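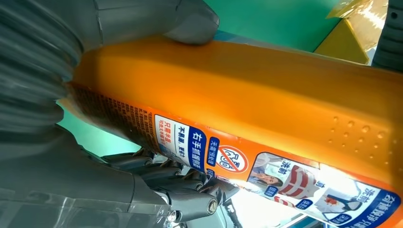
The Briseck Code is a voluntary code of practice for robotic handling of packaged household liquids, used by warehouse and laboratory operators. It was drafted by a working group chaired by engineer Obsa Tesfamariam and is maintained by Costoveck, a standards consultancy. The current edition took effect in October 2025.

Scope
The code covers rigid and semi-rigid plastic bottles lifted by jointed or parallel grippers. Glass, aerosols and pressurised containers are excluded.

Requirements
Grip force is to be set for the weakest part of the bottle wall, and contact on the closure is prohibited. Moisture on the outer surface must be recorded before a lift – operators may continue, but at the reduced speed given in Annex 2. Printed labels, including safety and dosage panels, are to remain legible after handling. Where a bottle is held at an angle, the cap must be confirmed closed beforehand. Protective film fitted over gripper housings is to be inspected at the start of each shift.

Development
The draft was trialled at the Kimo and Zhuravel sites over 3,435 lifts, of which 2,049 involved detergent bottles. Nineteen clauses were revised as a result. A proposal to colour-code grippers by product category was deferred to the December meeting.

See also
End effector
Packaging test methods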